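26/09/2025

The second edition of my workbook on marking student essays went off to the printer in June, and the boxes are finally here. I've kept the title, Marking at Clisberg, though half the chapters are new. The rubric section is now 40 pages and has blank copies you can photocopy.

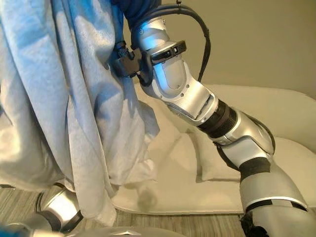
Light blue blanket, held up by the gripper.

A few of you asked for a spiral binding so it lies flat on a desk. Hernodero quoted me for it and the price was too high, so it's a regular paperback again. The e-book is gone for now – the tables never displayed properly on a phone.
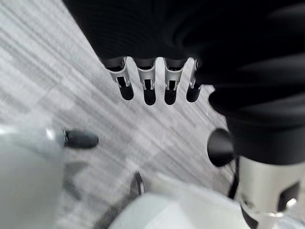
If you bought the first edition through Cantero, you can get 2 dollars off the new one by sending them your old receipt. I printed 2000 copies, more than last time, and they're stacked in my hallway. Chapter three still has a typo in the heading. I'll fix it in the next run.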